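How does software fold a blue cloth?

A robot has no idea what a shirt is. It has a program, and the program is made of parts that take turns. The program in this article is called Stalisico. Its job is to fold cloth on a bed.

The first part is perception. A camera image arrives as a grid of coloured dots called pixels. Perception software sorts the pixels into groups: cloth, bed, wall, everything else. A blue cloth on a pale bed is an easy case. A white cloth on a white bed is much harder.
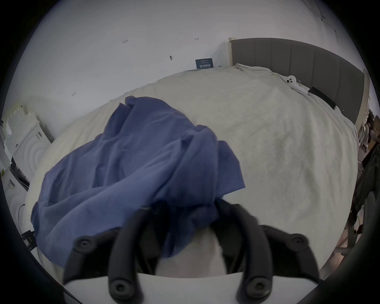 The second part is planning. The planner picks a grasp point, a spot where the two fingers should close. Edges and corners are good spots. The middle of a heap is a poor one, as the fingers may catch several layers at once. Stalisico lists 16 possible grasp points, gives each a score and keeps the highest.

Cloth is difficult to plan for. A wooden block keeps its shape when you lift it. Cloth changes shape at every touch -- so the planner needs a fresh image after each move.

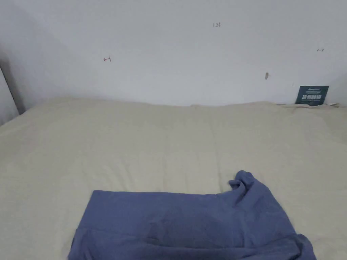 Blue cloth on a beige sheet. The straight upper edge is a useful line for perception software.

The third part is control. Control software turns the plan into motor commands, and it sends 200 of them every second. Each command is a very small step. After each step it compares where the fingers are with where they should be, then corrects the difference. This is called a feedback loop. You use one when you ride a bike in a straight line.

Where do the scores come from? Lieselotte Gerlach's team trained the planner on 592 recordings of cloth being handled.
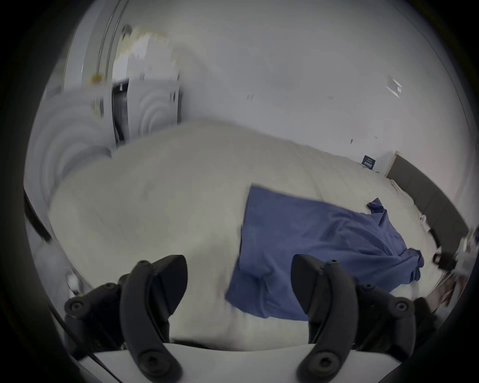

Veronica Bălan wrote in to ask whether the program would cope with a cloth in a colour it had never met. Sometimes. If the training recordings show only blue cloth, the software may learn "blue" when it should learn "cloth". Programmers test for this by trying new colours and counting the mistakes.

Word to know
Grasp point: the place where a gripper takes hold.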